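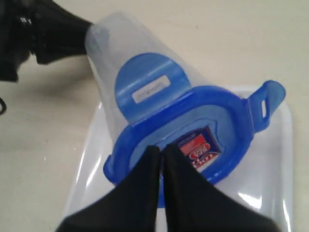 11th May
Posted by Sum-yee Kwan

Search this blog Go

Readers are advised that the review of food storage in this household has now reached the snap-lock containers. The upper shelf of the larder was dealt with in February and will not be revisited.

The frosted kind with the blue rim is to be retained. It is deep enough to take a small packet whole, wrapper included, and this is the use I recommend for it. Decanting was tried for 3 months and produced a shelf of pale powders which could be told apart only by tasting. Packets will henceforth remain in their packets.

Latches should be opened fully before anything is put in or taken out. A flap left half raised catches on the sleeve, and I have lost good rice in this manner.

Lids without a matching base, of which there were 6, have been passed to my sister in Teltden. She has been asked not to return them.

The Wornik tins remain under consideration. Their hinges are stiff and the smallest has a smell of cloves that does not respond to washing. A decision will be posted when the drawer beneath them has been emptied.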